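Last updated: October 19, 2020

Finger pad comparison, table two

Started later than planned. The Brono controller refused its license file until I reinstalled it, and then both arms had to be homed again. Gains left as they were in August. Loop rate 200 Hz on both sides.

The question for the day is whether the Hekwood pads are worth the extra cost over the Menside ones. Both fit the same jaw. The Hekwood compound is softer and grips at lower current, but it takes longer to let go, and on light dishware a slow release matters more to me than a strong hold. Task is the usual table clearing set: cups and bowls to the rack, plate and tray in the middle, trash to the clear container, rice at the right. I want cups taken in whatever pose they land in, including on their sides.
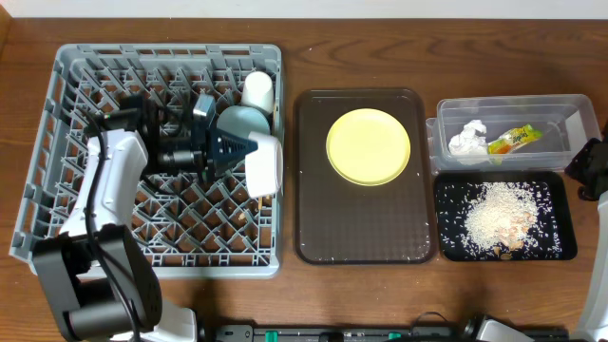 Closing current was capped at 182 mA for the first block. With the cap in place the Menside pads slipped on the rim twice, both times when the approach angle was shallow. I raised the cap for one run, didn't like how far the cup wall flexed, and put it back. The wrist cable on the left arm still has too much slack. It needs another tie point before the next long session.

Revathi Acharya came by and asked why I don't approach from the closed end of the cup. I had no good answer except that the Palaniappan planner scores rim grasps higher by default. She suggested changing the weight and logging both. Entered as trial set 7. Log starts at line 1087 if I need to find it again.

Fixed camera exposure is acceptable. The tabletop is dark enough that the rack lattice separates well, though the diagonal ribs still confuse the depth estimate near the prongs. Chopsticks remain a problem for either pad. They are thin, and against the rack wall there is little clearance for the outer finger.

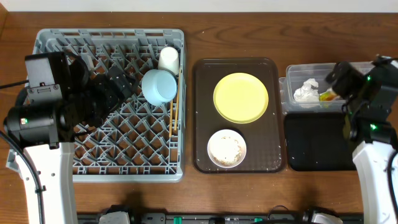 Fixed view. Left gripper over the rack, right gripper over the clear container.

Moved on to the wrist camera after lunch. Short focal length, so whatever is in the jaw takes up a large part of the view. Pale cups reflect enough light to saturate the sensor, and the segmentation drops out in the saturated patch. Motion blur on the rice is also worse than I had budgeted for. Shorter exposure fixes the blur and makes the dark trays noisy. I have not settled on a value.
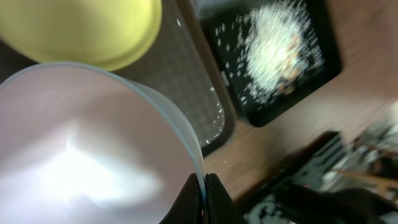

To do

Add tie point, left wrist cable.
Rerun set 7 with the planner weight changed, Hekwood pads first.
Try a diffuser on the lamp before touching exposure again.
Ask Menside for the hardness figure on the current pads. The data sheet I have covers the old ones.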